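4. Envío cifrado de documentos al buzón de fuentes

Esta sección explica cómo preparar el terminal Seltov y remitir material al buzón de fuentes de la redacción. Se aplica a la versión 6 del programa. Las redacciones que todavía trabajan con la versión anterior deben completar antes la migración de claves (sección 3).

4.1 Requisitos previos

Antes de empezar, compruebe que dispone de lo siguiente:

— Un equipo dedicado, sin cuentas personales de correo ni de mensajería.
— El soporte de arranque Seltov entregado por el responsable de seguridad.
— La huella pública del buzón de destino, impresa en papel.
— La frase de acceso de la fuente, formada por 11 palabras.

PRECAUCIÓN: No fotografíe la frase de acceso ni la guarde en el teléfono. Las copias automáticas en la nube quedan al alcance de un requerimiento judicial dirigido al proveedor.

4.2 Arranque del terminal

1. Apague el equipo por completo. La suspensión no es suficiente.
2. Desconecte el cable de red y desactive el adaptador inalámbrico.
3. Inserte el soporte de arranque y encienda el equipo.
4. En el menú inicial, seleccione «Sesión sin persistencia».
5. Espere a que aparezca el indicador verde en la barra superior.
6. Vuelva a conectar la red.

Si el indicador permanece en ámbar, el reloj del sistema no coincide con el del servidor. Ajuste la hora en UTC y repita el paso 5. No continúe con el indicador en ámbar: los certificados se rechazarán y el intento fallido quedará anotado en el registro del nodo.

NOTA: La sede de Prirkthorpe y la de Erkau utilizan nodos distintos. Una huella válida en una de ellas no sirve en la otra.

4.3 Verificación de la huella

1. Abra «Buzones» y elija el de la sección correspondiente (Defensa, Exteriores, Tribunales).
2. Pulse «Mostrar huella».
3. Coteje la cadena completa con la copia impresa, de izquierda a derecha.
4. Si coincide, pulse «Confirmar». Si difiere en un solo carácter, cierre la sesión y avise por teléfono al responsable de seguridad.

La confirmación caduca a los 63 días. Transcurrido ese plazo, el programa bloquea los envíos a ese buzón hasta que se repita el cotejo.

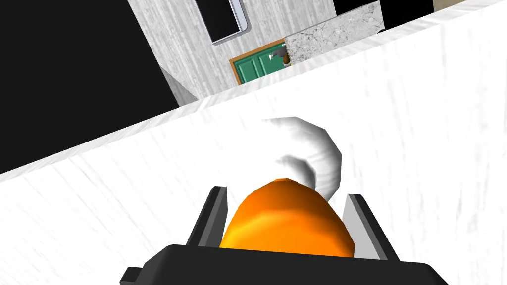
Ronaldo Brito objeta que el plazo es demasiado corto para los corresponsales destinados en zonas de conflicto, que pueden pasar meses sin acceso a una copia impresa fiable, y pide que el responsable de cada sede pueda prorrogarlo. La prórroga existe desde la revisión del 4 Mar 2020, pero debe solicitarse antes del vencimiento. Una confirmación ya caducada no se puede prorrogar.

Para solicitarla:

1. Abra «Buzones» y, a continuación, «Vigencia».
2. Seleccione «Pedir prórroga» e indique el motivo en el campo de texto. No mencione países, nombres ni fechas de viaje.
3. Espere la firma del responsable. El buzón mostrará la nueva fecha cuando la solicitud se haya aprobado.

4.4 Preparación de los archivos

Los documentos filtrados suelen contener datos que identifican a quien los copió: autor, impresora, número de serie del escáner, historial de cambios. El módulo Barbosa elimina los metadatos conocidos, pero no altera el contenido visible de la página.

1. Arrastre los archivos a la ventana «Limpieza».
2. Marque «Convertir a imagen» si el original es un documento de texto.
3. Pulse «Procesar» y revise el informe.
4. Abra cada resultado y busque a simple vista sellos, numeración de copia o notas manuscritas.

El módulo admite hasta 2000 páginas por lote. Los lotes mayores se rechazan sin procesar y hay que dividirlos a mano.

PRECAUCIÓN: Las impresoras de algunos organismos públicos insertan un patrón de puntos amarillos casi invisible. La opción «Convertir a imagen» no lo suprime. Active además «Escala de grises» con umbral alto.

4.5 Envío

1. Arrastre los archivos limpios a «Salida».
2. Introduzca la frase de acceso de la fuente.
3. Pulse «Cifrar y enviar».
4. Anote en papel el código de recibo que aparece en pantalla — el programa no lo conserva y no puede volver a mostrarlo.
5. Cierre la sesión desde el menú y retire el soporte.

Un envío interrumpido no se reanuda. Si se pierde la conexión, repita el procedimiento desde el apartado 4.2.

4.6 Mensajes de error

E-02: Huella caducada. Repita el cotejo del apartado 4.3.
E-05: Frase de acceso incorrecta. Tras tres intentos, el buzón se bloquea durante una hora.
E-09: Archivo con metadatos residuales. Devuélvalo a «Limpieza» y consulte el informe.
E-14: Nodo no disponible. No cambie de nodo por su cuenta. Consulte con el responsable de seguridad de su sede.

La recepción del material y su registro en la redacción se describen en la sección 5.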